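3. Build and Wrist Camera

3.1 Workshop and parts

The gripper was put together over one winter in a shared workshop on the edge of Idunbridge. Members rent bench space by the month and have the use of a drill press, a small mill and a bandsaw. We wanted a two-finger hand that could be made with those tools, carried by the secondhand arm we already had, and repaired by whoever was using it that evening. The arm came without its original controller. We run it from a desktop computer through a board sold as the Zeng, with our own joint limits set in software well inside the mechanical ones.

Each finger is a linkage of flat plates and angled brackets, pinned at the joints and closed by one motor in the body. Our first set of links had too much play at the pins. We drilled the holes again with a stop clamped to the table of the press, and that removed most of it. The body is black and carries the motor, the driver and the cable exit. We made the fingertip pads as separate parts so that they could be changed without taking the linkage apart.

The control program, which we call Riven, reads the camera, the motor current and the arm's joint angles. It does not plan. A person drives the arm by hand controller and the program records. The goal for this stage was a set of recordings good enough to learn from later, and a hand that would survive making them.

3.2 Camera placement

The camera is fixed at the wrist and looks out past the fingers. We tried a side bracket first. It gave a wider view of the table but lost sight of one finger whenever the wrist turned, and the bracket caught on door openings. The present mount keeps both finger assemblies in view at all times. It costs us the lower part of the picture, where the body of the hand blocks whatever is behind it.

Laundry was chosen as the main task. Cloth is cheap, does not break, and never lies the same way twice. Reaching into a drum also tests the mount, as the hand has to pass through a round opening with the camera still able to see. Figure 3 gives three views from the wrist. 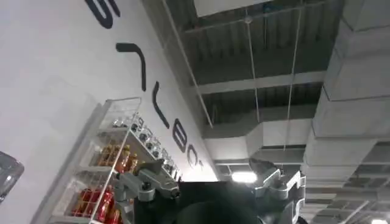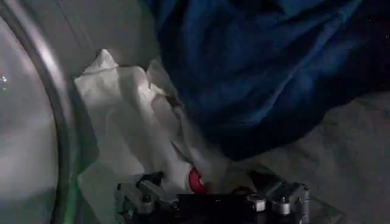
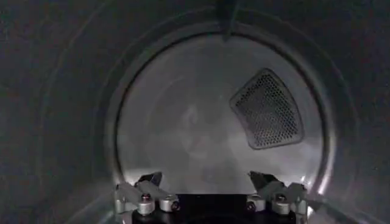
Figure 3. Wrist camera views. Both finger assemblies are visible in each.

Yichen Xie, reading a draft of this section, objected that a wrist view alone tells the operator very little about how far the hand has gone into the drum, and asked why we had not added a second camera on a stand before collecting anything. Depth was in fact the most common complaint from the people driving the arm. We did not add the camera, as it would have meant matching the timing of two video streams on a computer that was already dropping images. We added a depth readout taken from the joint angles instead, and a tone that sounds when the wrist nears the limit set for the opening. Xie's view remains that the readout is a patch, and we agree that a second view should be part of any later build.

3.3 Wear and repair

We ran the fingers on the bench for 3000 open and close cycles before any work with cloth. One pin backed out during the run and was replaced with a longer one held by a clip. No link cracked. After the run we set the motor current limit to 40 percent of the driver's maximum, which is enough to hold a damp bath towel by one corner and low enough that a hand caught between the pads can be pulled free.

Cloth brought problems that the bench run had not. Threads wound around the lower pins, and lint collected in the gap between plates. We now clean the linkage at the end of each session with a stiff brush. A set of thin covers, bent by Lino Bortolotti from sheet left over from another job, kept the threads out but also stopped the fingers from opening all the way, and we took them off again.

The camera cable failed twice at the same place, just behind the mount, where it was bent through 90 degrees each time the wrist rolled. A longer loop and a Femetton strain relief have held up so far. The loop needs to be checked before reaching into anything with a narrow opening. Replacing the cable takes 4 screws and can be done without removing the hand from the arm.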